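4.3 Good habits at the soup counter

I wrote this part after section 4.2 got me a pile of emails, mostly from folks who had the arm bolted down and moving and then wanted to know what the house rules are. These are the rules I use on my own Bravutix counter set-up, and Detlef Kohlhase went over them with a red pen in June, so blame him for the strict ones.

Before you start

1. Walk the cable from the base to the gripper with your hand. It should have enough slack to follow the arm all the way across the counter, and it should never hang down into a well. I move the arm to its farthest reach, look at the loop, then bring it home and look again.

2. Check that both wells are switched off at the wall if you're only practicing lid moves. I do all my first runs cold, with no soup, and I'd ask you to do the same (yes, even if you've done this a hundred times on the Plelis!).

3. Set the speed limit to 35 percent. You can go up to 40 once a lid routine has passed its checks, but please don't go past that with people on the other side of the counter.
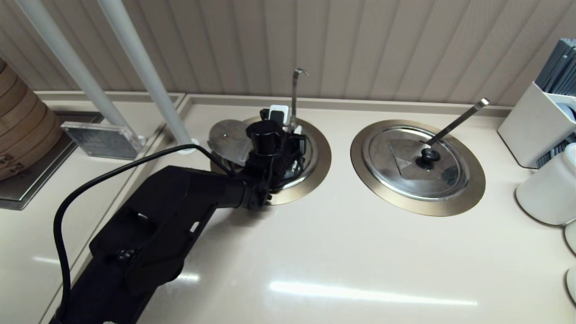 4. Decide who has the stop button and say it out loud. One person, and that person doesn't also hold the tablet. I used to do both and I was slow on the button every single time.

Note: Ladles stay in the pots during lid practice. It's tempting to take them out so the arm has a clear path, but then you've taught it a counter that doesn't exist at lunch. Leave them leaning the way your staff would leave them.

Lifting a lid

5. Bring the gripper in over the well, close on the lid, and raise one side first. A lid that comes up tilted lets steam out away from whoever is standing there, so pick your tilt with that in mind.

6. Pause for 2 seconds with the lid up. Look for a ladle handle that's come along for the ride. If it has, lower everything back down and start the move over.

7. Keep the other well covered until this one is finished. One open well at a time is the rule, and it's the one Detlef underlined.
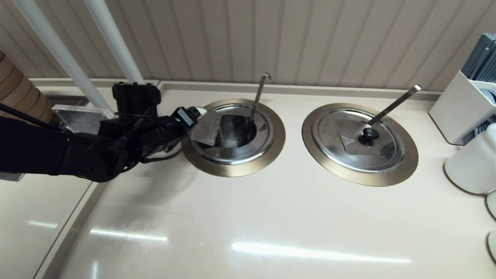 8. Put the lid back before you send the arm home. Don't park with a lid in the gripper, even for a coffee break.

Fingers and wrapping

Lots of us wrap the fingers so metal lids don't slip or get scratched. Fine for practice! I do have opinions about it, though.

Caution: Wrapping is for dry runs only. Scraps of paper or tape must never end up over open food, so bare the fingers and clean them before any real service.

9. Look at both fingers up close before each session. If there's a loose flap, a torn edge, or a fingertip poking through, strip that finger and do it again from scratch. 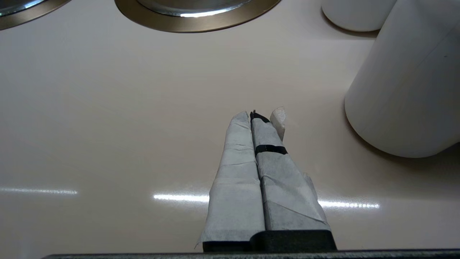
Patching over the old layer is asking for trouble, as the finger gets fatter and your saved grip width stops being right. After any rewrap, run the grip check on page 76 of the Verstraete handbook, and write the new width in the log along with your initials.

10. Keep bowls and cups out of the swing of the arm. Mine live over at the side, and I still check them each time I change a path.

If you're using the older Odent controller, the stop button releases the grip as well as halting the arm, so keep the lid low over the well whenever you can. Resetting it is covered in 4.4.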